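December 30, 2021

So it's that dead week where I never know what day it is, and I decided this was finally the time to deal with shoes. All the shoes. I have been saying I'd do it since August, when I tripped over a rain boot carrying groceries and said a word I had to apologize for later.

First I went down the rabbit hole of shoe storage online, which ate up my whole morning. There's a Stukix bench that looks great until you read the reviews, and an Ultbridge rack that is 62 dollars and holds, as far as I can tell, almost nothing. One Clamex listing had 666 reviews and I took that as a sign and closed the tab! Then I made a second coffee and thought, why am I shopping, I haven't even looked at what we have.

What I keep coming back to is the little kid shoes. The big ones are easy, they go in a row by the door and they stay put. It's the tiny ones that drive me nuts, jelly sandals most of all. They weigh nothing, they slide under everything, and one of the pair is always off living its own life. I like the clear two-level kind of stand for them, with a see-through part on the bottom and a white tray on top, because you can tell there's something pink in there without getting down on your knees.

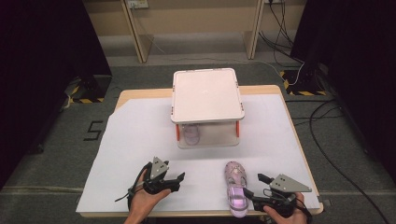

Anyway, glitter jellies in December, I know. They won't fit by summer and I should just pass them on. But they're so pretty, all that sparkly pink with the cut-outs, and I had a pair a lot like them when I was small (mine gave me blisters and I wore them anyway, to church, to the lake, to bed once). So they get a spot. Top tray, toes facing the back, and I'm not going to argue with myself about it any more.

The rest went pretty well. I put an old sheet down in the hall and dumped the whole closet out on it and just sat there in the middle for a while eating crackers. Gave myself 30 minutes and it took till dinner. Two bags to donate, one bag of trash, and a slipper I'm keeping in case its friend turns up. I also found the Gál catalog I'd been hunting for since before Thanksgiving, wedged inside a snow boot, don't ask me.

Still have to wipe out the bottom of the closet, there's sand in there. Maybe tomorrow if I'm up early. Leftover soup tonight and then bed.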